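**Thread: Pretraining on head-camera video for sink wiping, results so far**

**gritpad**
Posting results from the wiping project because a couple of people asked in November. Short version of the method: we pretrain a policy on head-view video of bathroom cleaning, then fine-tune on a small set of demonstrations. The pretraining set is 2,388 clips. Fine-tuning uses 80 demos. The policy picks a cloth, picks a start point on the basin, and wipes until a stop signal fires.

The comparison is between two ways of choosing the start point. Method A regresses it directly from the image. Method B predicts a coarse dirt map first and starts at the densest cell. On our held-out sinks, B left fewer missed spots. A was faster per step.

Most of the clips look down steeply at a white basin with the cloths piled on the left ledge.

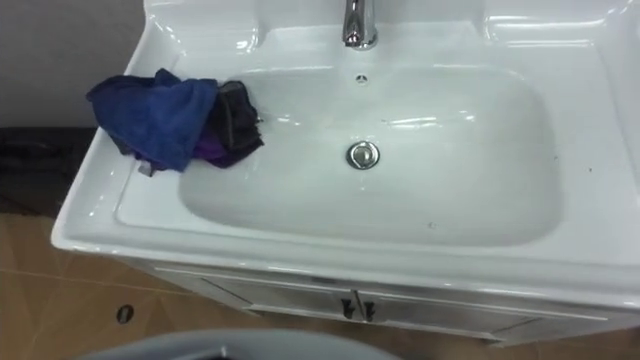
The part I want opinions on is the stop signal. Right now it's a threshold on the dirt map. If the map says the basin is below threshold for 8 steps in a row, the policy stops. It works on matte sinks and is bad on glossy ones, where highlights get scored as residue and the arm keeps going.

**tenon_saw**
Did you mask highlights before training the map? Vuslow ships a specular mask in their preprocessing and it's one line to turn on. We use it for countertops.

**gritpad**
Tried it. It removes the highlights and also removes pale foam, so Method B loses half of what it's supposed to find. Dark specks survive fine.

**k_marrow**
I don't buy the A versus B result yet. Your held-out sinks come from the same rooms as the training clips, right? Then B could be memorizing where the drain is and starting near it. Dirt collects there anyway. You need a baseline that always starts at the drain.

**gritpad**
Fair. The sinks are held out but some of the rooms aren't. I ran a drain baseline this morning on the glossy set. It beats A and loses to B, and the gap to B is smaller than I'd like. The cases where B wins are the ones with marks spread out from the drain. The drain baseline has no idea which side to go to next. One of the views I used to check the map by hand:

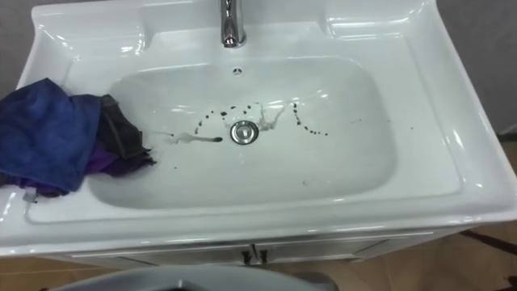
*Dark spots in arcs near the drain, pale streak to the left of it.*

The map gets both arcs on that one. It gives the streak a low score, and it puts a false hot spot on the curved inner wall where the ceramic shines.

**k_marrow**
OK, that's a better argument than the average. Report the spread-out cases as their own row. If you average them in with the easy ones I think people will read it the way I did.

**halfstep**
Disagree with dropping the threshold idea. The problem is that you're scoring single views. Move the head a little between steps and compare. Highlights shift on the ceramic and dirt stays put. Two views per step was enough for us on stovetops. The Domínguez rig does this by default.

**tenon_saw**
Two views doubles the camera time. On a sink that's fine. On a full bathroom run I'd rather fix the map.

**halfstep**
It only has to run when the map is close to threshold. Most steps would skip it.

**gritpad**
That I can test. The head already moves between wipes, so some of the existing clips might have usable pairs without collecting anything new.

**pell_0**
Separate question. How does cloth selection do when the cloths overlap? We trained on the Dralach grasp set and it handles one crumpled cloth well. With a blue one lying over a purple one it usually grabs both.

**gritpad**
Same here. We segment by color and it mostly works for blue. Purple fails when only a small patch is showing. Dark gray is in between. I didn't count double grasps as failures in the wiping numbers, and I should say so in the writeup.

**k_marrow**
You should count them. A double grasp changes the contact area, so your wipe coverage isn't comparable across runs.

**gritpad**
I'll log them separately and rerun coverage without them. The Estex simulator can't do stacked cloth well enough to check this offline, so it'll have to be on the real sinks. Will post the split table and the two-view test in this thread when they're done.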